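**23/04/2020, props and sound bench**

Fringe run of *Trurkum* is officially "postponed", so the show now has unlimited time to get worse. Carried on with the thunder sheet regardless. Hung it from the Vedine bracket with 42 cm of clearance and it sounds like a tradie dropping a ute door. An improvement on Monday's biscuit tin.

Laugh track: cut 213 clips down to 100. Most of the rejects were one bloke coughing.
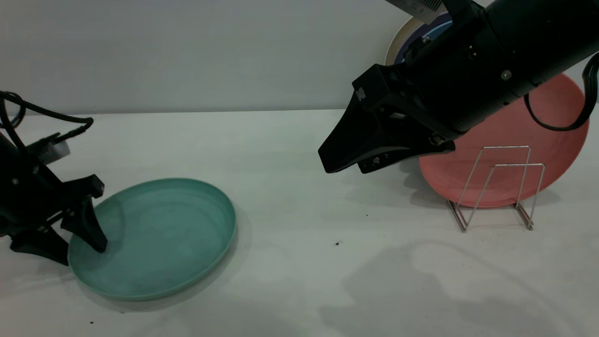

The trapdoor cue still fires late. Moved it forward 720 ms in the Drusow desk file and now the comic vanishes before the punchline, which tested better than the punchline. Left it in, flagged it for the writers, expect a frosty email.

To do:

- re-glue the rubber chook (neck again)
- grey paint for the Mutiso flats, matt this time
- find out who labelled both cables "LEFT"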